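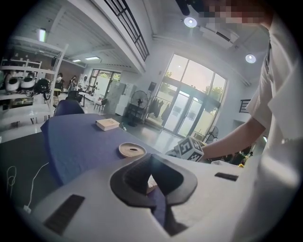 Give it a sock drawer and an hour, Demetrius Greenberg told the room at Drasbridge, and he would believe in household robots when the drawer was shut again. It got a laugh, and it also set the tone for the Okden chores report, released today.

DRASBRIDGE, 21/12/2019 -- Can machines do the housework yet? After a long season of trials, the team at Okden has an answer we're excited to share: some of it, slowly, and more of it than we expected back in July.

The Okden project set out to try ordinary jobs in ordinary rooms. Nothing was bolted down or painted a special color. Robots were asked to pick things up off tables, put books back on shelves, fold hand towels, wipe counters and, at our partner shop in Cikbridge, restock small boxes and sort returned parts into bins. Across 775 attempts, 502 were finished without a person stepping in. Another 233 needed a hand partway through, and the rest were called off.

Picking up and setting down did best by a wide margin. A boxy item with flat sides is close to a solved problem, provided it isn't wedged against something else (and at home, things are always wedged against something else!). Books were better than we had hoped as long as they were closed. Towels came out lumpy but folded. Cables, straps and anything that droops gave us trouble from the first day to the last, and fitted sheets were dropped from the list after two tries.

"People show the robot how a job goes, and then we find out how much of it carried over," said Abimbola Okeke, who led the trials. "The first time it cleared a side table it had never worked at before, I called my mother. Then it spent four minutes on a roll of tape. Both of those things are in the report."

Shop-floor work was steadier. Shelves in Cikbridge stay where they are, and the bins are the same size every morning. Even so, staff there were quicker at every job we timed, and we would not tell a shop owner to change a rota on the strength of these numbers.

The next round, run with Nwosu, will move on to laundry baskets, dish racks and drawers. Mr. Greenberg has offered the socks.

The full report, with the list of chores and the failed attempts, is free to read on request from the Okden office in Drasbridge.

Contact: Okden Press Desk, Drasbridge | © 2019 Okden | Back to top

We use cookies to remember your settings. Accept | Manage choices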